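3.2 Serving vessels and the counting of beans

The second part of the study looked at how people in small offices judge the strength of coffee before they drink it. We recruited 20 participants from two workplaces in Utwood, and each of them kept a short diary during April. In the diary they wrote the time of each cup, the vessel used, and a score from 1 to 6 for the strength they expected. After drinking, they gave a second score on the same scale. In total 200 complete entries were received, and the incomplete ones were left out of the analysis.

The coffee was the same for all participants, a medium roast supplied by Gikier, ground on the same morning it was brewed. The water was measured by weight. We did not control the milk, as the participants told us that they would not keep a diary if they had to change their habit. This is a weakness of the design and we return to it in Section 5.

Earlier work on the Plirkora questionnaire suggests that the colour of a vessel can change the expected strength even when the drink is the same. For this reason the diary asked for the outer colour and the inner colour separately (Figure 2). Many mugs differ in the two, and it was not clear to us which one the drinker pays attention to.
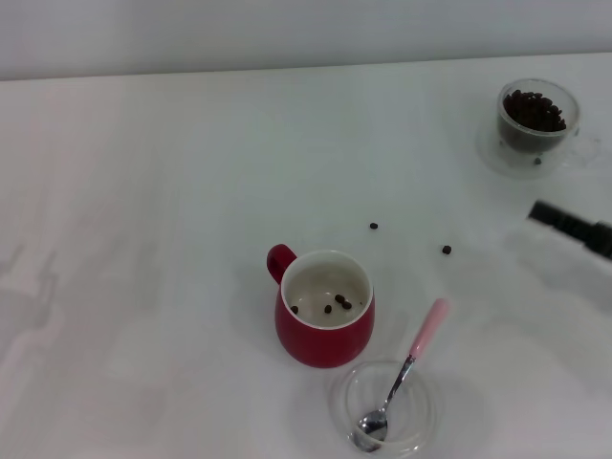
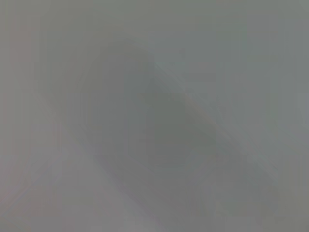
Figure 2. First image: red ceramic mug with white interior, coffee beans at the bottom. Second image: blurred grey tones, no vessel distinguishable.

In the diaries, the inner colour had the stronger relation with the expected score. Entries with a white interior received a higher expected strength than entries with a dark interior, and the difference was larger for the first cup of the day. For the outer colour we found only a small effect, which disappeared when the two workplaces were analysed separately. The score given after drinking did not depend on either colour.

A possible explanation is that the drinker sees mostly the inner wall when the cup is lifted. The Farahani scale, which we used for the follow-up interviews, does not include any item about the interior, and we propose to add one.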